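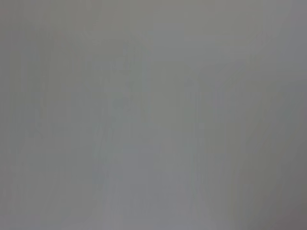
按Misaki Hirano的说法,旧墙修补里最常见的错误出在强度上:补上去的灰浆比墙本身硬,几个冬天以后坏掉的往往是墙。她说这话时手边摊着Tetetari镇旧粮仓的立面图,图上用铅笔分了区,每个区标着砂的编号、石灰的龄期和抹面的层数。

粮仓外墙抹面总面积将近3,000平方米,南、西两面在上世纪六十年代被水泥砂浆覆盖过一遍,北面和东面大部分还是原来的石灰抹面。工程从今年7月开始铲除水泥层,到记者2014年11月25日去的时候,室外抹灰已经停了,剩下的是内墙和试样的记录工作。

“水泥层本身没有坏,敲起来很实。”Hirano说,“坏的是后面两厘米的砖和砌缝。铲下来的时候砖面跟着一起下来,像饼干。”

她解释了其中的过程。这栋楼没有防潮层,地下水沿墙体上升,过去靠抹面蒸发掉。石灰抹面孔隙连通,水汽能出来,盐分也在抹面里结晶,抹面逐年粉化,隔一段时间重做。换成致密的水泥砂浆之后,蒸发面退到砖的内部,盐在砖里结晶,结晶压力把砖的表层顶开。同时水位线升高。粮仓南墙的潮痕原来在窗台以下,覆盖水泥后升到了窗台以上一米多,旧照片可以对照。

开裂使情况加重。水泥砂浆的弹性模量高,墙体随温度和沉降有微小变形,砂浆跟不上,裂出细缝。雨水靠毛细作用从细缝进去,出来却要走整个面层。“进水的通道很窄,也足够了。一场夜雨进去的量,可能几个星期都出不来。”

关于材料的选择,她的回答比较长。工程最初的招标文件写的是天然水硬性石灰,标号三点五。她不反对水硬性石灰,但认为标号这一项容易误导人。产品标号对应的是二十八天抗压强度的下限,同一标号的不同产品实测值可以差出一倍,而且水硬性石灰在一年以后仍在增长。“文件里写的是最低强度,我们关心的恰恰是最高强度。”她希望供货方提供一年和两年的数据,三家里只有一家给了。

最后墙身用的是气硬性石灰膏,掺少量烧黏土粉作火山灰材料;只有勒脚和檐口下的一圈用水硬性石灰。石灰膏来自Otach,那里的窑烧的是含黏土很少的石灰岩,块灰入池消化后至少放四个月。Hirano要求六个月。她说四个月的膏也能用,区别主要在保水性和手感,以及有没有没消化完的过烧颗粒。过烧颗粒在墙上慢慢消化,体积膨胀,会把面层顶出一个个小坑,坑底有一个白点,抹灰工叫它“爆花”。

“头一批就有。”她说。那一批用在东墙北段的试验格里,三周后出现了爆花,位置分散。之后石灰膏进场都要过一遍细筛,筛余物留样。

谈到砂,她翻出了筛分记录。旧抹面取样后用稀盐酸溶去石灰,剩下的骨料烘干过筛,可以得到原来的级配。这个方法有一个前提,骨料里不能有石灰岩或贝壳碎屑,否则骨料也一起溶掉,算出来的灰砂比偏高。粮仓的砂恰好含有贝壳碎屑,来自Oda河下游的旧采砂点,所以第一次分析得出的灰砂比接近一比一,明显不合理。后来由Hendutitz的材料试验室做了薄片,在偏光显微镜下用计点法重算,结果是一比二出头,底层稍贫,面层稍富。

“酸溶法便宜,报告出得快,所以大家都做。”Hirano说,“拿到数字以后要问一句砂是从哪里来的。”

Oda河的旧采砂点早已关闭,现在用的是两种砂调配。粗的一种棱角分明,提供骨架;细的一种带一点黄,主要管颜色。她不用颜料。理由是石灰抹面的颜色大部分由砂里最细的那部分决定,旧墙风化后表面石灰膜磨掉,露出的是砂,如果靠颜料调出相同的颜色,新面层刚做完时对得上,过几年旧墙和新墙会朝不同方向变。

比色的办法并不复杂。每种配比做两块试板,一块在室内阴干,一块挂在北墙。湿的灰浆颜色深,不能用来判断;阴干一周以后仍偏深;要到碳化进行了一段时间才稳定。业主曾经要求在两周内确定颜色,她没有同意,最后给了五周。分光测色仪用过,读数作为存档,取舍还是靠肉眼在阴天看。她补充说,粗糙面层的测色读数受表面纹理影响很大,同一块板转九十度读数就会变,单个读数没有意义,每块板至少取五点平均。

施工部分,她讲得最细的是基层处理。铲掉水泥以后,砖面先干刷,再用低压水雾去尘,不用高压水枪。严重粉化的砖剔除三到四厘米,用旧砖切片补砌。砌缝清到坚实处,深度不小于缝宽的两倍,填缝和抹底层之间隔开几天。至于盐分,南墙下部用纤维素浆和细砂做了两遍敷贴,干透后取下,测电导率。第一遍取下来的敷料电导率很高,第二遍降了一半以上。

“第三遍没有做。”记者问原因,她说墙里的盐是抽不完的,地下还在往上送,做到第二遍已经能让新抹面的前几年好过一点。她同意这一判断可以争论。Hendutitz试验室的意见是应当再做一遍。双方把分歧写进了施工记录,南墙西端留了一段只敷贴一遍的对照区。

然后是润湿。砖的吸水率差别大,同一面墙里有原来的低温砖,也有后来换上的机制砖。吸水太快,底层灰浆还没有压实就失水,与墙的粘结靠不住;吸水太慢,灰浆挂不住,往下坠。做法是前一天傍晚充分喷水,当天早晨再喷一遍,等表面水膜消失后上灰。机制砖的部分先甩一层稀浆,砂用最粗的一档。

底层甩上墙,不用抹子抹。她认为甩浆的冲击力把砖缝和孔洞里的空气挤出来,接触面更完整,抹子抹上去的底层容易在后面留空腔。单层厚度控制在十毫米左右,凹陷深的地方分次找平。底层收水时会出收缩裂纹,等到指甲能划出印、手指按不动的程度,用木抹子重新压一遍,把裂纹合上。压得早了没有用,裂纹还会再开;压得晚了灰浆已经定形,合不拢。

“一天里能压的时间大概就一两个小时,跟天气走。”她说,“所以每个班组上午做多少面积,由下午能压多少面积来定,很多承包商的进度表是反过来排的。”

底层里掺了山羊毛,剪成五厘米左右,使用前才拌进去。纤维在强碱环境里时间长了会变脆,提前拌好在池子里放几周,等于没有放。拌的时候要打散,成团的毛在墙上就是一个薄弱点。面层不掺。

碳化的速度常被高估。气硬性石灰靠吸收空气中的二氧化碳硬化,由表及里,在湿度适中的条件下,大致每月推进一毫米,太干或者饱水都会停下来。检验的方法是凿一个小口,喷酚酞溶液,没有碳化的部分变成紫红色。粮仓东墙的试验格在第八周凿开,面层全部不变色,底层外侧刚开始碳化。她因此把层与层之间的间隔从合同里的七天改为最少十四天,工期随之延长。

工期延长引起过一次正式的交涉。承包方提出改用早强的配方,在石灰浆里加一份水泥,这在当地叫作混合砂浆,用得很普遍。Hirano的意见是水泥占比低的混合砂浆最不可取:水泥量不足以形成连续骨架,却堵住了一部分孔隙,妨碍碳化,而且水泥和石灰在凝结过程中可能离析。英国有过一组公开的试验,涉及的就是低水泥掺量的石灰浆,抗冻性反而差。她把文献附在回函后面,承包方没有再坚持。

养护方面的规定写了整整两页。挂湿麻布,麻布不接触墙面,距离一掌;头四天每天喷雾三次,之后减少;直射阳光和风都要挡。塑料布只能用来挡雨,夜里要掀开,否则墙面积水汽,二氧化碳也进不去。气温低于五度停止施工。真正的危险在霜冻,新抹面孔隙里含水多,又没有强度,冻一次就可能整层脱开。按当地的气象记录倒推,室外面层的截止时间定在第一次霜冻前的六到八周。今年东墙最上面的一段没赶上,只做了底层,用麻布和木板封起来过冬。

记者问及费用。她给出的单价是按层计的,不含脚手架:石灰抹面的材料费高出水泥砂浆不多,差别在人工,主要是压面和养护的工时。西墙有600平方米需要重做,其中400平方米按三层计,余下的200平方米旧底层还能用,只做找平层和面层。旧底层能不能保留,靠敲击听声和局部注水判断,空鼓小于一个手掌的注入稀石灰浆加固,大于这个范围的铲掉。她承认这个界限是经验值,没有试验支持。

“注浆之前先用酒精和水把空腔冲一遍,这一步常常被省略。腔里有灰,浆液进去挂在灰上,等于没粘住。”注入后用软垫和斜撑顶住,松紧以手能推动垫子为准,第二天拆除。

面层完成后刷石灰水,四遍,每遍都很稀,刷上去几乎透明,干后才显白。前一遍干透再喷湿刷下一遍。她反对为了省一遍而把石灰水调浓,浓的涂层会起皮,刷得越厚越容易掉粉。石灰水里加过少量熟亚麻油的做法在当地有传统,能增加防水性,透气性随之下降,她只在檐口的水平面上用。

竣工以后怎么维护,合同里没有写。按她的设想,石灰水每五到七年重刷一次,南墙下部的抹面当作牺牲层,盐分积累到一定程度后铲掉重做,周期可能在十到十五年。业主听到这个数字不太满意,原来的水泥层毕竟留了五十年没有动过。

“五十年没有动,代价是砖。”她说,“铲掉抹面换一层,要几个抹灰工和一个夏天。换砖要搭支撑,要找同样尺寸的旧砖,这次找了三个地方才凑够。”

墙体含水率的监测从铲除水泥层之前就开始了。方法是在固定高度钻取粉末,称重、烘干、再称重,每季度一次,孔位逐次错开,取样后用石灰浆封孔。她没有采用插针式电阻仪,盐分高的墙体读数普遍偏大,只能看趋势。到目前为止有三组数据,南墙一米高处含水率在下降,两米高处变化不明显。她不愿意就此下结论,厚墙从里到外干一遍需要几年时间,第一个夏天的下降有一部分是天气造成的。

地面排水的改动可能影响更大。墙脚原来的混凝土散水凿掉了一条,换成碎石沟,沟底低于室内地面,落水管改接到沟外的暗管。Hirano说如果经费只够做一件事,她会先做这一件,抹面放到后面。招标文件里,排水列在最后一项,注明“视预算余额实施”。

明年开春先处理东墙上部。封存的底层要逐块敲一遍,有冻坏的铲掉,完好的用硬刷刷去浮灰、润湿后接着做。Otach的石灰膏已经订了,入池的时间写在桶盖上。两种砂还堆在院子北侧,分开苫着,用之前再筛一次,细砂存放久了含水不均匀,按体积配料时会有出入,她打算下一季改为按干重计量,每天早上测一次砂的含水率。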